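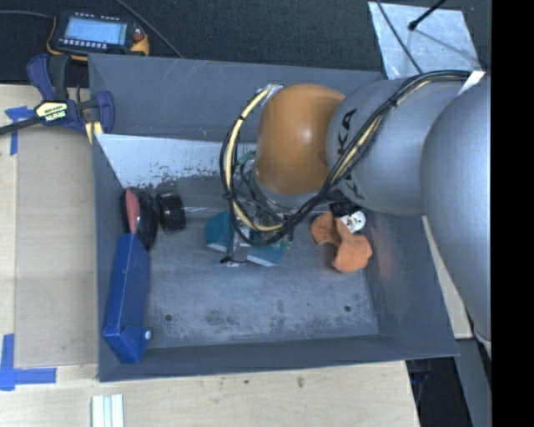

Keep the Scratched Bin

There is a kind of advice about storage that I have stopped taking. It says to buy a matching set, in clear plastic or white, put a label on the front of each one, and throw out whatever odd containers you had before. I did it once, in the back room of our house in Clenddale. It cost more than the things I put inside, and within 4 years most of the lids had split at the corners.

What survived was a gray metal bin that I had almost put out on the curb. It came from a closing sale at a parts warehouse in Filtidham, where they were getting rid of some 4,000 of them, stacked on pallets in the yard. I bought five. They were scratched when I got them and they are more scratched now. I think they are the best storage I own, and I think most people would be better served by a few bins like them than by anything in the organizing aisle.

My first argument is the shape. A bin with sloping sides is easier to empty than a box with straight ones. Small things slide toward the middle and you can get your fingers under them. In a straight-sided box the last few items end up pressed into the corners, and you finish by turning the whole thing over on the floor. People complain that sloping sides waste space, and they do waste a little. I would trade that space for being able to pick up a screw.

The second is the lack of a lid. Lids are where tidying goes wrong. A lid gets something set on top of it, and then the bin is closed for good. With an open bin I can see what is in it from the doorway, and I can drop something in with one hand while carrying groceries in the other. Yes, dust gets in. I wipe things off.

Then there is wear. Paint chips on metal, especially low down where things land, and light paint shows every dark spot. I used to touch mine up every April and I quit doing it. The chips made no difference to how the bins worked, and the new paint came off in the same places. If a bin is going to hold food or a baby's toys, that is different, and I would not use an old painted one for either. For tools, rope, dog things and the stuff that comes out of coat pockets, a worn floor is fine.

I also think we sort too much. My neighbors on Ilden Road have a drawer system with a compartment for every kind of battery. It looks very good. They also keep a shoebox of loose batteries on top of it, and that is the one they use. My own rule is that a bin can hold any mix of things as long as I can see the bottom. Two or three odd objects in a big bin is not a failure. It means there is room, and that the next thing off the table has somewhere to go.

Metal has its drawbacks. It is loud, and it will mark a wooden table if you drag it, so I lift mine or put a towel down. It is heavy before you put anything in it. Anyone who has to keep things on a high shelf should use something lighter – a Zeng canvas tote has done well for my winter hats – and leave the bins down at waist height.

I am not saying everyone should go looking for warehouse castoffs. Use the roasting pan with the bad handle, or the old dishpan. Before you spend money on a set, go through the house and see what you already drop things into without thinking about it. Put that where the mess is and leave it there for a month.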